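August, evening

Still on the simulated copy of the Serkine cell. The real one is bolted down at Pedanell and I can't get hands on it until they finish their own order, so everything I change this week gets changed in the copy first. Came in at 7:30, had the cell loaded before the coffee was done, and spent the morning on lights and camera positions.
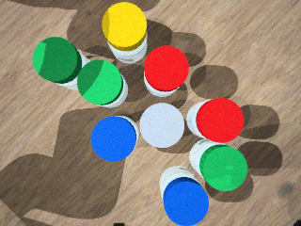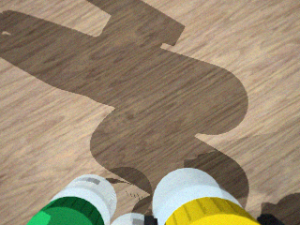
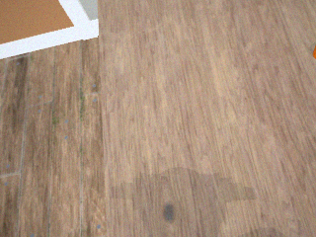 Shadow on the wood in all three. The colored caps show in the first two, and the third has the plank floor along the left side.

Lights

The shadows are what I have been fighting. In the second picture there is one big hard-edged shadow coming in from the left and top and going all the way down to the containers. The grain still shows through it, so it isn't black, but the edge is much too sharp. The third is more what I had in mind, soft enough to work with.

The first one is the real trouble. One of the green caps is split by a shadow line, dark green on one side and bright green on the other. The detector draws its box from the color of the cap. Split the color and it can put the box on the bright part only, and then the pick point is off center. I ran the detector over 14 saved starts this morning and it missed a green cap in 6 of them. No misses on yellow. Red was fine too.

I tried three things before lunch. Turned the main light down, which made the whole table muddy and didn't help the split. Moved it higher, a little better. Made the light source larger, better again, and the edges went soft the way I wanted. It slows the render. I left it large and high and wrote the numbers on the sheet taped to the monitor. Still have to check them against the lamps at Pedanell. Medina measured those in the spring and the list is on the shared drive, in the folder with the wrong name.

I did not touch the cap colors. It was tempting to make the green lighter, but the real caps are what they are.

The pale one

Forgot about this until the afternoon. The pale container in the middle of the first picture is seen almost straight down, so all you get is a plain round top. The detector has it as a class of its own and the score is low. I added it to the list of things to retrain on. For now the cell is told to leave pale until last, when there is more room for the fingers. Bayu Govindasamy doesn't like that and wants them taken in whatever order is fastest. We will argue it again tomorrow.

Fingers

The opening width in the config was still for the old fingertips. Found it by accident while looking for something else. The new tips are thicker, and with the old number the gripper comes down with less clearance than it thinks it has. Changed it, saved it, reloaded, and then found the loader reads a second file that overrides the first. Changed it there too. I deleted the value from the first file so it only lives in one place.

After that I ran the pick check from the start. It goes through open, lower, close, lift, back off, with a pause between each so I can read the joint values. All fine except joint four, which kept stopping short at the top of the lift. It was a soft limit I set myself in the spring to keep the arm away from a shelf that has been gone since we moved. Took the limit out in the copy. Must not take it out on the real one until I have looked at what is above it.

Camera check

Bukberg sent over the calibration board file before lunch. Loaded it, took 11 views, threw out two where the board was at too steep an angle. The error came down to where I would accept it. Then I bumped the camera mount by a few millimeters on purpose and ran the same check to see if it would notice. It noticed. Put the mount back and saved that as the reference.

Long run

Started a run at 4 with the new light and the new finger width. It did 107 picks before I had to leave. I watched the first part and then only looked over now and then. One drop, a blue cap, and I think the cause is speed on the way up and nothing to do with the light. Log is saved, haven't opened it.

For tomorrow

Open the log and find the drop.
Compare light numbers with Medina's list.
Slow the lift a little and run again, same starts.
Ask Pedanell for a photo of the space over the arm.
Order spare pads for the real fingers, both sides.
Rename that folder.

Home late. Left the run going on the second machine and wrote a note on the keyboard so it doesn't get shut down.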